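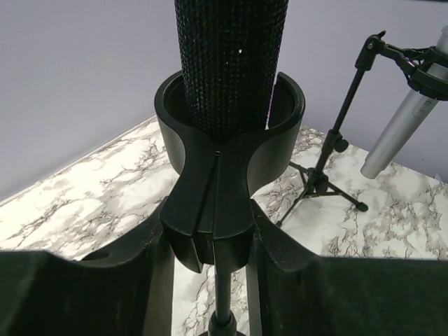 03/06/2020

I have now recorded the first episode of my podcast 61 times. The podcast is about board games, or will be, should I ever get past the word "hello". My hellos so far range from hostage to children's entertainer, with one that sounded as if I were about to read out a will.

The plan was simple enough in December. I would talk for half an hour about Gorkinitz, a trading game I have loved for years, in which you move salt up and down a river and slowly fall out with your family. Everyone I've ever made play it has asked me to stop explaining it, so a podcast seemed the natural next step.

What I hadn't allowed for is my own voice. In my head it is low and rather thoughtful. Played back, it belongs to a man phoning the council about bins. I also say "sort of" before almost everything, including prices. "It's sort of twenty-five pounds." It is twenty-five pounds. It says so on the box.

Then there is the house. The fridge hums, which I had never noticed, and now I notice it in bed. Next door have taken up drilling. I tried the cupboard under the stairs, among the coats, and got a lovely warm sound and a crick in the neck that lasted until Sunday.

So I wrote a script. It came to 923 words and took in the rules, the history of the expansion (Koller, avoid, the ferries ruin it) and a joke about salt that I've since cut, put back and cut again. Reading from a script, I sound like somebody reading from a script. Without one I spent four minutes on the box insert.

The editing is done in Flamum, which was free and behaves accordingly. It has a button marked "Smooth" that I have pressed on several occasions without learning what it does. I think it makes the breathing louder.

Still, attempt 61 has a decent stretch in the middle, where I forget I'm recording and get cross about the scoring. I may just put that out and call it episode one. Episode two is meant to be Fetard, which has 500 cards and a rulebook translated by someone in a hurry, so don't wait up.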